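Hallden opens up its knot-tying software for surgical robots
26 November 2018

Anyone who has tried to tie a shoelace with chopsticks will have some sympathy for the people at Hallden, who have spent the better part of two years teaching a pair of robotic surgical instruments to pass thread back and forth between them. On Monday the small company released Stirno, the planning and control software that came out of all that patience, and it is free for university labs to download and pick apart as they please.

Stirno doesn't do the whole job of sewing, and its makers are quick to say so. It concentrates on the part that comes after the needle has gone through, when one instrument has to hold the thread steady while the other wraps it, reaches for the tail and pulls the knot down snug. All of the practice happens on synthetic tissue pads, with a bit of red on them, under a fixed camera that looks at the workspace and nothing else.

"Metal is easy to plan for, it stays the shape you left it," says Etenesh Feyisa, who leads the software group and has been fielding questions about thread for so long that she has started dreaming about it. "Thread has its own ideas. You move your hand a tiny bit and the loop up top swings over somewhere else entirely, and now your lovely plan is for a thread that doesn't exist anymore."

Light blue loops sit around the right instrument's jaws with the tail standing up above them, and a row of finished stitches lies along the cut below.
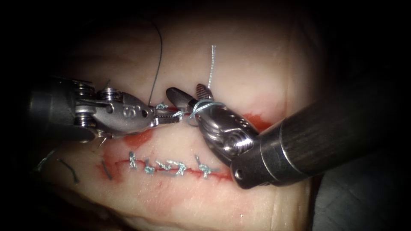

What's in the release

The biggest piece is the thread tracker, which takes the camera picture and works out a curve for each strand it can find, refreshed 30 times a second. Next to it sits the planner, called Ayele inside the company (the name stuck, so it's in the release too), which looks at that curve and picks the next small motion for each arm. It plans only a short way ahead and then looks again, and the team found this suited thread far better than the long, careful plans they started out with back in April.

There is also a replay tool, and this may turn out to be the favorite with students. It lets you scrub back through an attempt and see what the tracker believed at every step, drawn right over the picture, so you can find the exact spot where it mixed up one strand with another. Crossed strands are still the most common trouble, along with pieces of thread that drift into shadow at the side of the pad.
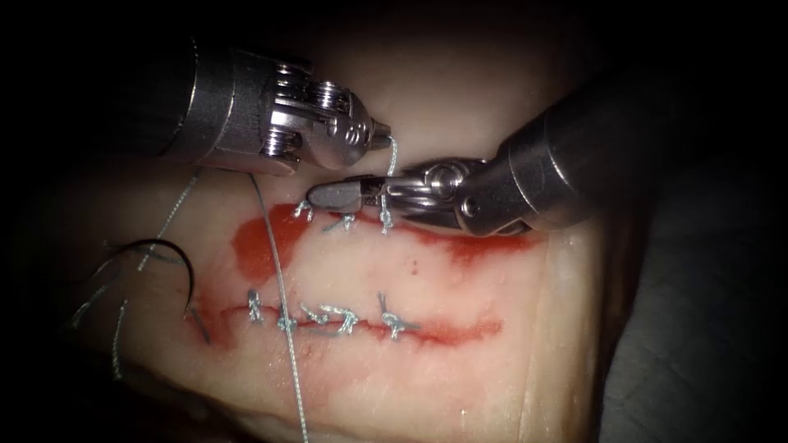
Both instruments at the upper row of stitches, with a long strand running down across the pad and the curved needle at left.

Hallden is including 1604 recorded attempts with the download, good and bad together. Wubit Seyoum, who looked after the recordings and labeled a great many of them herself over more cups of tea than she cares to mention, pushed hard to keep the bad ones in. "I learned so much more from the messy ones," she says. "I'd have been sad to see them go in the trash!"

The first outside group to try the package is the robotics lab at Trukstead, where 16 students will be using it for their spring projects. Feyisa plans to visit once classes are under way, and she is hoping somebody there will take on needle handoff, which Stirno leaves entirely to a human operator for the time being.

The download, the setup guide and the recordings are on Hallden's website, and bug reports can be sent in through the form on the same page.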